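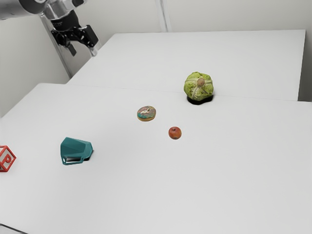
Sim ranking doesn't match real ranking – is my evaluation junk?

Posted by dutness_dan

I have 8 pick-and-place policies and I'm scoring them in simulation before anyone lets me book arm time. Each one gets 213 rollouts with randomized object poses. The sim ranking is lovely. Then I ran the top two on the real arm and they came out in the opposite order. The mug on its side is the worst offender, the apple is fine everywhere. Do I trust the sim at all, or go back to carpentry?

Anas Metwally

How far apart were the top two in sim? If it's a couple of points, you have a tie wearing a ranking's clothes. Put confidence intervals on them before you blame the physics. Two policies also can't tell you whether the order holds. Run all 8 for real, 16 trials each, same start poses for every policy, and look at the correlation between sim and real success.

Then check the mug. Yours is made of flat panels, and a faceted body sits and rolls differently from a round one. If the collision mesh is as chunky as the visual one, your policies are being graded on gripping a mug you don't own. We had this at Markwood and a finer mesh moved 7 rollouts from fail to pass. Report results per object too. One average over a cabbage-like vegetable and an apple hides a lot.

visau_kid

just turn the friction up, worked for me

dutness_dan

Intervals overlap almost completely. I've been admiring noise since December. Collision mesh is indeed the chunky one. Friction was already up, thanks visau_kid, the donut now behaves like it's been glued down.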